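4.2 Test area and task

The picking trials were run at the Namport site, in an area fitted with metal racking and blue plastic bins of the kind used on many shop floors. The task is simple for a person: take an item from one bin and place it in another. We chose it because it makes up much of the daily work in small stores, and because earlier reports disagree on whether machines can do it without help.

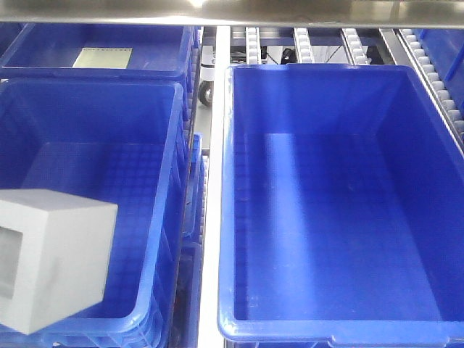
Each trial began with a written order from the Tromo scheduler and ended when the item was released or 30 seconds had passed. Over the study we logged 1302 trials, of which 299 needed a person to step in. Most of these were caused by poor grasps on light items — deep bin walls left little room to correct the angle of approach. Flat items lying on the bin floor were the next most common problem.

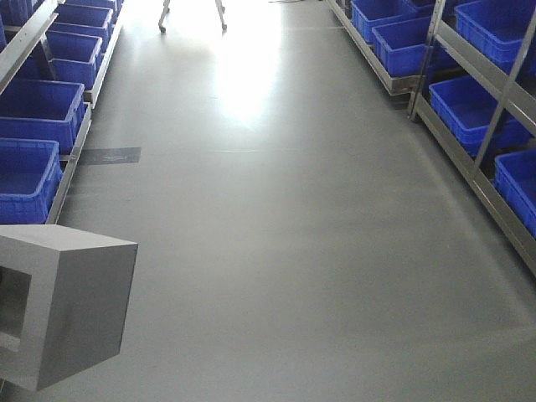 Figure 4. Aisle between the two racks, with empty bins on both sides.

Travel between racks gave less trouble. We take this to mean that moving along a clear, level floor is close to ready for routine use, while reaching into bins is not.

Contact: Ternlow Working Papers, Van Wyk Building, Namport | Copyright Ternlow | Back to top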